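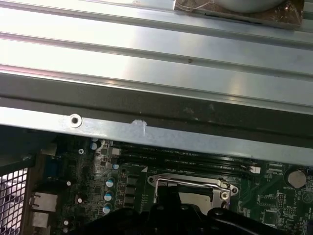 Rapports d'avancement

Rechercher dans les rapports OK

Projet Kesotberg – démontage robotisé d'ordinateurs en fin de vie
Rapport d'avancement no 2, remis à Allorura
Rédaction : Radoslava Sýkora, avec Sarla Saxena et Ettore Rizzi
20 juil. 2022

1. Objet de la période

Le premier rapport portait sur l'ouverture des boîtiers. Depuis, l'équipe travaille à l'intérieur du châssis, sur la carte mère laissée en place. La question posée dans la convention est la suivante : une politique apprise par démonstration, à partir de la seule caméra de poignet, peut-elle amener la pince sur un composant donné et le saisir sans modèle 3D de la carte ?

Nous avons retenu trois cibles : les barrettes mémoire, la pile bouton et le levier de maintien du processeur. Le levier est la plus difficile. Il est fin, de la même teinte que le cadre métallique qu'il longe, et la pince le masque en partie dès qu'elle descend vers le support. Sur la vue ci-dessus, les doigts cachent déjà le bas du support alors que le levier reste visible en haut du cadre, avec son retour vers le bas du côté droit. Les deux connecteurs mémoire y sont vides et la pile est dans son logement.

2. Données

Nous disposons de 157 démonstrations téléopérées exploitables, réalisées par Rajkumari Uniyal et Ettore Rizzi. Chaque démonstration commence au-dessus du châssis et se termine pince ouverte, à l'écart de la carte. Les séquences où l'opérateur a repris son geste après un contact manqué ont été conservées et étiquetées à part. Leur retrait, essayé une fois, dégradait le comportement en fin d'approche.

L'annotation des points de contact a pris plus de temps que prévu. L'outil Nigam, développé en interne par Sneha Prajapati, permet maintenant de placer un point sur une image et de le propager au reste de la séquence. Il reste à corriger à la main les passages où la pince recouvre la cible.

3. Méthode

L'approche est découpée en deux phases. Dans la première, la politique (nom interne : Oreo) prédit un déplacement à partir de l'image courante et du point visé. Dans la seconde, déclenchée à faible distance, elle n'utilise plus la position du point dans l'image mais une estimation mémorisée avant l'occultation, corrigée par l'effort mesuré au poignet.

Le passage d'une phase à l'autre a été le principal sujet de travail. Un seuil de distance fixe donnait des bascules trop tardives près des parois du châssis, où la descente se fait de biais. Nous l'avons remplacé par un critère fondé sur la part de la cible encore visible.

Les reflets restent gênants. Les tôles nervurées et le dessus des condensateurs produisent des taches claires qui se déplacent avec la caméra, et le détecteur les confond parfois avec la pile. Une augmentation des données par variation locale de luminosité a réduit ces confusions – sans les supprimer.

4. Résultats

L'évaluation a porté sur 46 essais du levier, avec des cartes absentes du jeu d'apprentissage. Un essai est compté comme réussi si le levier est dégagé de son ergot et relevé sans intervention. Plus de la moitié des essais remplissent ce critère. Les échecs se rangent pour l'essentiel dans une même catégorie : le doigt se pose sur le cadre à côté du levier et glisse. Deux essais ont été interrompus par l'arrêt d'effort, sans dommage pour le matériel.

Pour la pile, la saisie est satisfaisante quand le logement est dégagé. Elle l'est moins lorsqu'un câble passe au-dessus. Les barrettes mémoire n'ont fait l'objet que d'essais préliminaires et nous ne donnons pas de chiffre à ce stade.

5. Écarts et suite

Le lot « extraction du processeur » est décalé. Il suppose un levier ouvert de façon fiable, et nous préférons reprendre la géométrie des doigts avant de l'engager. Sarla Saxena a dessiné une extrémité plus étroite, munie d'une encoche, qui sera montée en septembre. Le budget matériel n'est pas dépassé, l'usinage étant couvert par la ligne outillage.

Nous demandons à Allorura son accord sur ce décalage et sur l'ajout, au banc d'essai, de cartes d'un autre format. Les journaux d'essais et les annotations sont à disposition sur le dépôt du projet.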